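Fake Flowers, Real Opinions: What We Learned Arranging Artificial Stems
Project report, Intro to Display and Interior Styling
Bo-ram Gil, with Eleni Kolev and Kastriot Kadrić

So our group picked artificial flowers, and I'll admit I was the one who pushed for it. My grandmother had a vase of plastic roses on top of her TV my whole childhood and I always wondered why they looked so wrong when the ones in hotel lobbies look pretty good. Kastriot wanted to do lamps. He lost the vote (sorry, Kastriot) but he ended up more into this than any of us.

The question we handed in was: what makes an artificial stem look believable in an arrangement, and how much of it is the stem and how much is what you do with it? Our instructor, Mr. Sinaga, told us that was two questions and to go ahead anyway.

Getting the stems

We bought most of them from Tondevov, the craft wholesaler out past the bus depot, and got a box of leftovers from Nedeljković, a wedding rental place that was clearing out its storage in November. The leftovers were a mess! Everything was bent flat, and half the leaves were folded under. We were kind of thrilled though, because it gave us a reason to test reshaping, and Tondevov's stems all came perfectly straight, which turned out to be its own problem.

A perfectly straight stem looks fake from across the room. Eleni said it first and once she'd said it I couldn't stop seeing it. Real stems lean. They get heavy at the top and they twist toward a window. Our first arrangement was 16 stems in a glass cylinder, all standing up like pencils, and Mr. Sinaga walked by and asked when we were going to start.

Stems and leaves

I spent way more time looking at stems than at flowers, and I think that's the part of this report I'm proudest of. The cheap ones are a smooth green tube and nothing else. The better ones have ridges running lengthwise and little bumps where a leaf might have come off, and some have a thick knuckle partway along. You'd think all of that disappears once it's in a vase, but in clear glass it's right at eye level.
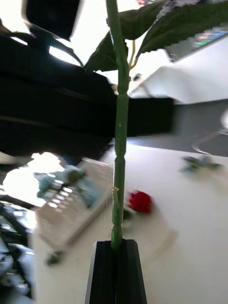

Leaves were Kastriot's department. His rule was to look at the edges before anything else. A toothed edge with some depth to it catches light and breaks up the outline, and a leaf that's been stamped out with a smooth edge just looks like felt. He also figured out that you should never leave the leaves at the angle they came in. Pull one down, turn one out to the side, and let one cross in front of the stem. It takes a minute and it did more for our second arrangement than swapping in the expensive blooms did.

We also had to get serious about cleanup. Artificial stems shed. There are stray fibers and threads of glue as thin as hair, and they show up the second you put a light on them. Eleni went over everything with tweezers and then a lint roller, and the lint roller pulled two petals off, so just use the tweezers.

Asking people

For the survey part we set up three arrangements in the hallway outside the studio: the straight one, a reshaped one, and a reshaped one in an opaque pot. People wrote down which they liked best. The reshaped one in the opaque pot won easily. Haris Zupan from the year above us wrote a whole paragraph on his slip about how the clear vase bothered him with no water in it. He's right, and we should have thought of that. We tried adding water afterward and the wire in one of the stems started to rust, so I wouldn't do that either. Clear resin might work, but we didn't have the budget or the patience.

What I'd change

I'd use fewer stems. We kept adding more whenever something looked off, and it almost never helped. I'd also start with the Nedeljković leftovers, because the bent ones already had some character and needed less fighting. And I would mix heights from the beginning, since cutting the wire later is miserable without proper cutters (my thumb still hurts).

Kastriot wants it on record that lamps would have been easier. The winning arrangement is on the shelf by the studio door if anyone wants to look at it, and the leftover stems are in the box underneath. Please put them back when you're done.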